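Returns Handler / Gripper Operator, 2 positions
Femcombe Returns Center, Prenulton building

Femcombe takes back sporting goods and toys that customers return to online stores. Until last December every item was unpacked, checked, sorted and repacked by hand. Part of that work is now moving to automated stations, and we are hiring two people to work on the floor while it moves.

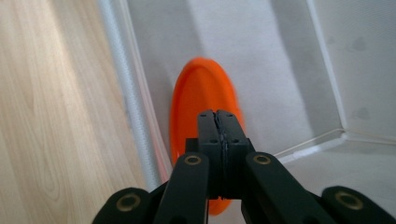

Posted by Åsmund Dalen, Floor Operations
Filed under: Jobs, Prenulton

What the job is

You will spend half of each shift on ordinary returns handling: opening cartons, checking items against the order slip, putting them in the right bin. The other half is spent with a hand-held gripper, doing the same kind of picking and placing with its two fingers instead of your own. The recordings go to our automation team, who use them to set up the stations in the Dong hall.

We handled 2,794 returns in our busiest week. Flat and round items like flying discs are slow for the stations, and so is anything that lies close against the wall of a bin. Expect to do a lot of those.

What changes for the people here

There are 106 of us on the floor. The stations have taken over most of the carton lifting and the late sorting shift. No one was let go, but jobs did change. Eleven former sorters now check station output, and some of them miss the old pace. Checking is quieter work and you stand in one spot more. We would like you to know that before you apply.

Handlers meet with the automation team at 2:30 p.m. once a week. If a station is making your work harder, that is the place to say so, and changes have come out of it — the bin heights in Dong were lowered after handlers complained.

Looking after the tools

Operators keep their own gripper in order. Look over the finger pads before you begin a session. 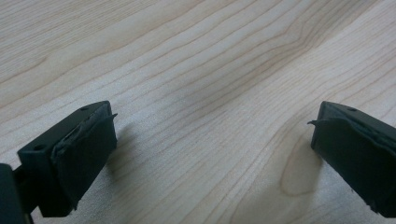
Pads with torn or lifting edges get written up in the Luvov log and swapped at the tool bench. You will be shown how to do this in your first week. A swap counts as paid work time, so there is no need to rush it.

What we ask for

Steady hands and patience with repeated tasks. You should be able to stand for two hours at a stretch and read order slips in English. Warehouse experience helps but is not required. You do not need any background in robotics.

Pay and hours

Both positions are full time, on the day shift, 7:00 a.m. to 3:30 p.m. Pay is $780 a week during training and is reviewed after three months. Gripper time and handling time are paid the same.

To apply, leave a short letter and your work history at the Prenulton front desk, marked for Åsmund Dalen. Tell us which shifts you have worked before and when you could start. Applicants we want to meet will be asked in for a one-hour paid trial on the floor.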